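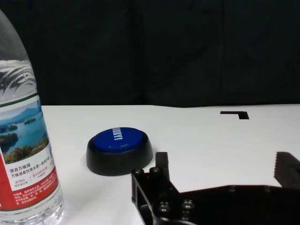 Bottled water labels make claims about mineral content that most buyers have no means of checking, and the figures printed on them are rarely compared with what is in the bottle on the shelf. Our project measured the electrical conductivity and total hardness of bottled and tap water and asked how well one can be predicted from the other. Labels differ widely in how they present the source: one clear bottle in our set carries a photograph of a blue lake with small green islands, and beneath it the line "源自万绿湖", which gives Wanlü Lake as the origin. Others name only a bottling town or a well number. Source type matters for this work, as surface water and deep well water usually differ in dissolved calcium and magnesium, and these two ions set the hardness.

## 1. Scope

The report covers 13 waters: nine bottled and four from taps in the Macedo district. Sparkling waters were excluded. Dissolved carbon dioxide lowers the pH and shifts the carbonate balance, and degassing the samples reproducibly would have needed more time than the module allows. Flavored waters were excluded as well.

Two quantities were measured on every water:

- conductivity at 25 °C, in microsiemens per centimeter (µS/cm)
- total hardness, in milligrams per liter as calcium carbonate (mg/L CaCO3)

Taste, bacterial content and trace metals are outside the scope.

## 2. Background

Conductivity depends on all the ions in solution, weighted by charge and mobility. Hardness depends on calcium and magnesium only. In a water dominated by calcium bicarbonate the two rise together and a straight line describes the relation well. In a water with a large sodium or chloride content, conductivity is high and hardness may be low, so a prediction based on the line will overestimate the hardness.

Softened tap water is the clearest case. An ion exchange softener replaces each calcium ion with two sodium ions. Total charge is conserved, so the conductivity changes little while the hardness falls close to zero. One of our tap waters was taken from a softened supply for this reason.

## 3. Equipment and materials

Conductivity was measured with a Prirnent bench meter with a two-electrode cell and built-in temperature compensation. The cell was calibrated at the start of each session against a potassium chloride standard with a nominal value of 1,413 µS/cm.

Hardness was determined by titration with 0.01 M EDTA, using Eriochrome Black T as the indicator and an ammonia buffer at pH 10. The titrant was standardized against a calcium carbonate solution. Burettes were 25 mL, class A.

Bottled waters were bought from two shops, kept sealed at room temperature, and opened on the day of measurement. Tap waters were collected in rinsed polyethylene bottles after running the tap for two minutes.

## 4. Procedure

Each water was measured in 3 replicates. For conductivity, the cell was rinsed twice with deionized water and once with the sample, then immersed until the reading was stable for ten seconds.

For hardness, 50.0 mL of sample was pipetted into a conical flask with 2 mL of buffer and a small amount of indicator. EDTA was added until the last trace of red disappeared and the solution was blue. For the hardest waters the sample volume was cut to 25.0 mL to stay within one burette fill.

Our first trials in May used an older indicator solution with an unclear end point. Those results were discarded and the titrations repeated with a freshly prepared indicator. No May data appear below.

## 5. Results

Conductivity spanned a wide range. The highest value, 1,547 µS/cm, was recorded for Manari, a still water from a deep well. The lowest readings came from two bottled waters sold as purified, both under 20 µS/cm. At that level the absorption of carbon dioxide from the air contributes noticeably, and the readings drifted upward while the beaker stood open.

The three unsoftened tap waters were similar to each other. The sample from the Mulerov building had a mean hardness of 278 mg/L CaCO3, which falls in the "very hard" class of the scale we used. The softened tap water gave a conductivity close to that of its unsoftened neighbor but reached the end point within the first few drops of titrant.

A straight line was fitted to hardness against conductivity for all waters except the softened one and Manari. The points lie close to the line, with the largest residuals among the mid-range bottled waters. Manari falls well below the extended line. Its label lists sodium as the main cation, in agreement with the background given in section 2.

Replicate agreement was good for conductivity at all levels. For hardness it was good above 50 mg/L and poor for the purified waters, where one drop from the burette is a large fraction of the whole titration volume.

## 6. Sources of error

**End point judgment.** Two of us titrated, and one consistently stopped slightly earlier than the other. The offset was small – less than 0.1 mL – and was not corrected.

**Temperature.** The meter applies a fixed coefficient of 2% per degree. This suits most natural waters but is less accurate for very pure ones. Room temperature varied between sessions, and the purified waters should have been measured in a water bath.

**Sampling.** Only one bottle of each brand was opened. We cannot separate variation between brands from variation between production batches.

**Tap water.** All tap samples were collected on one morning. The supplier blends two wells, and the ratio may change through the day.

## 7. Conclusions

Conductivity is a usable quick estimate of hardness for unsoftened, calcium-dominated waters. It fails for softened water and for water high in sodium, and the meter reading alone gives no warning of either case. A label that lists the main cations is enough to flag the second. For the first, a single titration or a test strip is needed.

A repeat of the work should open at least two batches per brand and add a sodium measurement by flame photometry.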